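Keeping dry food in order in a small kitchen

When we moved to the flat in Farnden, I had one cupboard for all the flour, rice, pasta and beans. For the first winter I simply pushed everything in. In February I took it all out and found 3 open bags of the same lentils, and one bag of flour with small moths in it. After this I made some rules, and I still keep to them.

Write the month on the packet on the day you open it. I use a soft pencil on masking tape, and the tape goes on the lid, so that I can read it from above.

Put new flour in the freezer for three days before it goes in the cupboard. Let it come back to room temperature in the closed bag, otherwise it takes water from the air.

Do not fill a jar up again when there is still old rice at the bottom. Empty it, wash it, dry it well – overnight is best – and then fill it. 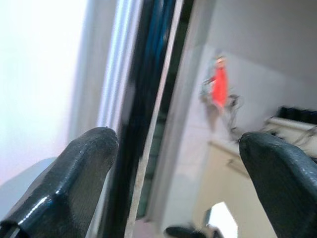 One reader in Altgate wrote to me that she never washes the jars between fillings, only wipes them with a dry cloth, and that in her damp kitchen this has given her less trouble with mould. I think it is a fair point. If your jars have a narrow neck and dry slowly, do it her way.

For sizes, I have jars of 2000 ml for flour and rice, and small ones for seeds and spices. Buy the same shape if you can. Round jars look nice but they waste the corners of the shelf.

Tall packets stand at the back and low ones in front. Anything that is already open goes to the left side, and we cook from the left first. My family needed one month to learn it. 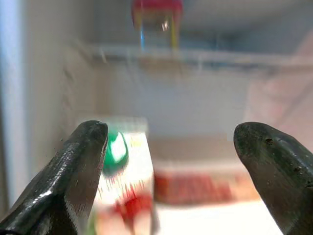 Tall carton, colourful print.

Every second month I wipe the shelves with warm water and a little vinegar. It takes 30 minutes, together with checking the dates.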